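首页 > 图集 > 手工桌 > 颜料、画笔与桌面杂物

颜料、画笔与桌面杂物

文：Asabe Nwankwo
发布：2023年1月12日，星期四
栏目：Rellunik 工作间图集，第7辑

这一辑的主题是颜料桌。前面几辑拍过布料、纸张、绳线和工具墙，读者来信里问得最多的还是小瓶颜料怎么放，所以这次单独做一页。

Rellunik 工作间在 Brendgate 街的二层，平时用来做手工和小件上色。颜料大多是小瓶装，按瓶买，用完一瓶补一瓶，时间长了颜色就不成套了。Ibrahim Onyeka 去年10月把所有颜料登记了一遍，一共222瓶，其中有几瓶已经干透，当天就扔了。剩下的分成常用和不常用两类，不常用的收进柜子，常用的留在外面。

工作间偏爱浅色木面。浅色底上看颜色比较准，白色和很淡的蓝色放在一起也分得开。缺点是容易留印子，滴上去的颜料过一夜就很难擦掉。我们试过铺纸，纸会皱，也会跟着手跑；试过铺透明软垫，反光太强，看久了眼睛累。后来就什么都不铺，谁滴了谁马上擦。

画笔分粗细两档。细笔画边线和小点，粗笔铺底色。每次用完先在旧布上抹掉余色，再用清水洗，最后平放晾干。笔头朝下插在杯子里过夜是最伤笔的，这条写在水池上方的纸条上，已经换过几次纸条了。 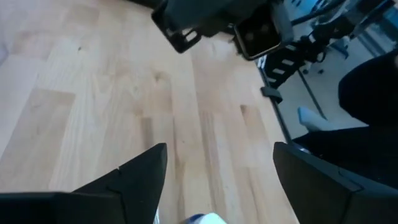
浅色木板上的纹理，靠中间有一个深色木节。 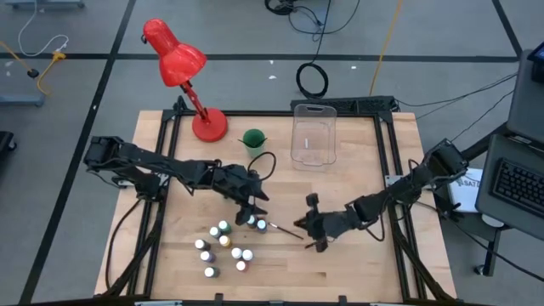
小颜料瓶和一支细画笔，桌上还有一盏红色台灯。 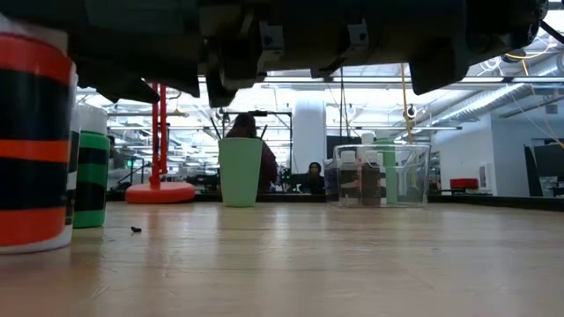 浅绿色塑料杯里插着两根黑色细棒，旁边是敞口的透明塑料盒。
图注：三张均为浅色木面；橙黑条纹和绿黑条纹的筒罐见第三张。

关于颜料瓶

小瓶的好处是换色快，坏处是容易倒。瓶子里剩得越少越容易倒，碰一下就滚到桌边去了。我们的做法是快用完的瓶子单独放，或者干脆把同色的两个半瓶并成一瓶。并瓶之前要看清标签，有些颜色湿的时候几乎一样，干了以后差得很远。

白色用得最快。混浅色要用白，盖错误也要用白，一般开工时会多备几瓶。红、黄、绿、紫各有一两瓶就够做一下午的小件。黑色我们很少直接用，需要深色时用紫色和绿色调，调出来的颜色比现成的黑柔和一些。

瓶盖的颜色不一定可靠。有的牌子盖子和颜料同色，有的全部是白盖，只能看瓶身。洗盖子时要一个一个来，曾经有人把几个盖子一起泡进水里，拿出来以后拧错了，黄色里混了一圈紫，整瓶报废。

盖子拧不开的时候，用热毛巾裹住捂一会儿再拧，比用钳子稳妥。瓶口每周擦一次，干掉的颜料皮要用竹签挑出来，掉回瓶子里会在涂的时候拖出一道痕。

关于杯子和盒子

洗笔用的杯子以不透明的为好，浑水看着不会分心；也有人喜欢透明的，方便判断什么时候换水。两种都备着，各取所需。杯子底要宽，太窄的杯子插了长笔以后重心偏高。

透明盒子适合放零散的小东西。盖子我们一般不用，拿取方便比防尘要紧。盒子大小最好统一，Hositz 的店里卖一种可以叠放的，买过10个，现在大部分在柜子里装纽扣和别针。透明塑料怕刮，不要和刀片、砂纸放在一起，刮花以后里面的东西就看不清了。

大号的筒罐比较占地方，放在桌子一侧靠边的位置，不挡手。罐子如果摆在惯用手那一边，袖子容易带到，左撇子和右撇子共用一张桌子时要先商量好。

关于灯

台灯放在不拿笔的那一侧，手的影子才不会落在正在画的地方。阴天和傍晚一定要开灯，只靠顶灯调出来的颜色，第二天早上在窗边看往往偏黄。Ibrahim 习惯先在废纸片上涂一块，拿到窗边看一眼再动笔，这个步骤花不了多少时间。

灯座底下也要擦。颜料滴到灯座边缘会渗进去，下次挪灯时会把木面拖花。

关于木面保养

平时用拧干的布顺着木纹擦，不要横着擦。颜料没干的时候用清水就能去掉，干了以后先用湿布盖一阵，再用塑料刮片轻轻推。不建议用金属刮刀。木节附近的纹理是弯的，木质也硬一些，刮的时候容易跳，手上要轻。

每年上一次油。上油前一晚把桌上的东西全部搬走，搬的时候按类别装箱，写好标签，否则搬回来时又要重新整理一遍。上完油至少放一天再用。去年用的是 Bianchini 给我们寄来的一罐，味道不重，第二天下午就能放东西了。

收拾的顺序

先收笔，再收颜料，最后收杯子。笔留到最后的话，笔毛里的颜色已经干了。颜料收回去之前逐瓶确认盖子。杯子里的水倒进废水桶，不要直接倒进水池，沉底的颜料会堵管子。黑色细棒、竹签这类搅拌用的东西，擦干净可以反复用，断了或者起毛刺的就换掉。

桌上的小碎屑用手刷扫到一张硬纸上再倒。直接用手抹，容易把没干的颜料抹开。

本图集说明

Rellunik 工作间图集目前收有3000多张照片，按桌子和材料分类，可以在左侧栏目里浏览。同一类的照片不一定按拍摄先后排列。需要大图的读者请写信给工作间，注明第几辑、第几张。转载请保留文字作者姓名和栏目名称。

物品清单和颜料登记表由 Ibrahim Onyeka 整理，有更正也请寄给他。

上一辑：工具墙与挂钩
下一辑：纸盒、隔板与标签

相关栏目：布料 | 纸张 | 绳线 | 工具墙 | 柜子内部

返回图集首页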